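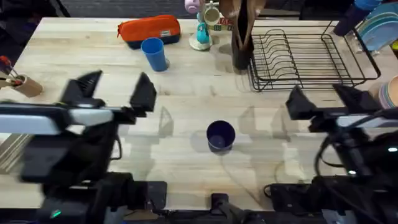 Night shift at Clomwood asked whether the cable check could move to the end of the list, as the loops get shifted again when the arms are homed. Agreed. It is now item 5.

Ukon two-arm table cell - inspection checklist
Date: 25 March 2022

1. Emergency stop pressed and reset, both arms. OK
2. Base clamps tight at table edge. OK. Retightened one in January, no movement found.
3. Finger screws, left and right grippers. OK. Replace pads at 500 hours - the Flendura set is at almost 88 percent of that.
4. Grip ribs wiped with a dry cloth. Done.
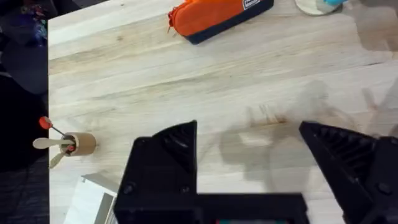
Item 4: gripper open, ribbed inner faces of the fingers.

5. Cables hang free after homing, no tight bends. Recheck in 30 days. Tie loops back if they reach the tabletop.
6. Slow pick and place at the dish rack, run with no one inside the marked area.

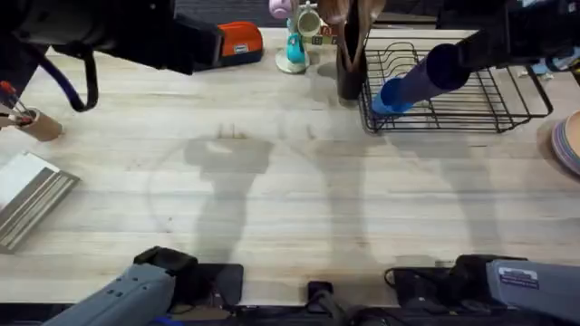
Stop the run if a finger touches the rack wires, and write down which arm it was. Do not raise the speed until item 6 is signed. Spare pads are in the Durán drawer.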